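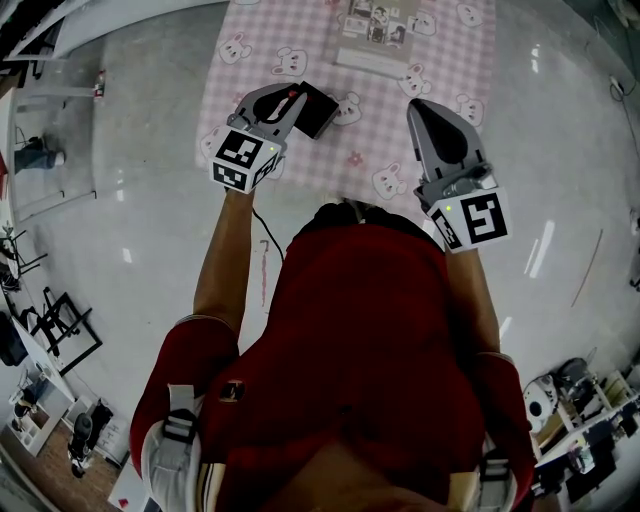
Flostilgate invites applications from adults who wish to take part as visiting operators in its fall open day, to be held at the Zerkitz workshop on October 29, 2022. The open day presents the institute's work on teaching robots to handle small household items. Operators work with a gray gripper in each hand, each fitted with a patterned black-and-white marker cube, and carry out short tasks on a mat laid on the floor, such as reaching for a small box. Visitors will watch from the side and may ask questions between tasks.

42 shares

Six operators will be selected. Each will complete a training session of 4 hours earlier in October and will then work two turns on the open day itself. Turns are separated by a rest period, and lunch is provided.

Applicants must be 18 or older, must be able to kneel or bend at floor level for short periods, and must have full use of both hands. No technical background is required. Experience in teaching, museum work or public speaking is welcome. Short sleeves and flat, closed shoes are to be worn.

Operators will be paid for training and for the open day at the same hourly rate. Travel within the Favau district will be refunded on presentation of receipts. Recordings made during the tasks will be kept by Flostilgate for research, and a signed consent form is required before training begins.

Applications should include a one-page letter and a statement of available training dates. They may be left at the Zerkitz front desk or mailed to the Open Day Office, Flostilgate, 8 Lanz Street. Applicants will be informed of the outcome in writing.

1,274 views
6 comments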